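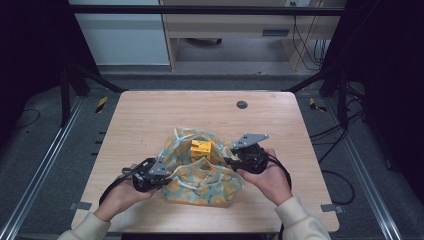 3.2 What people ate before the switch

I went into this part of the study thinking the food diaries would be the easy bit. They weren't. We asked 144 adults in Tornthorpe and Prokarcombe to write down every meal for two weeks in October, before anyone changed a thing, and a lot of them forgot breakfast (or said they did!). I ended up dropping 59 diaries that had three or more blank days, so everything in this section rests on the other 85.

Figure 4. Servings of whole grains per week, by town, before the switch.

As Figure 4 shows, the two towns started out pretty far apart. Prokarcombe folks were already eating barley and brown rice most evenings -- the Aryee cookbook has been passed around there for years -- while Tornthorpe ran mostly on white bread and potatoes. Beans were rare in both places, which surprised me, and sea vegetables barely showed up at all.

I also counted soup as its own group, and I'd do it again. The Dundia scoring sheet lumps it in with vegetables, and that hides a lot of salt. One bowl in our diaries came to 806 mg of sodium, and over 300 bowls were logged in Tornthorpe alone. I come back to the salt question in Section 4.1.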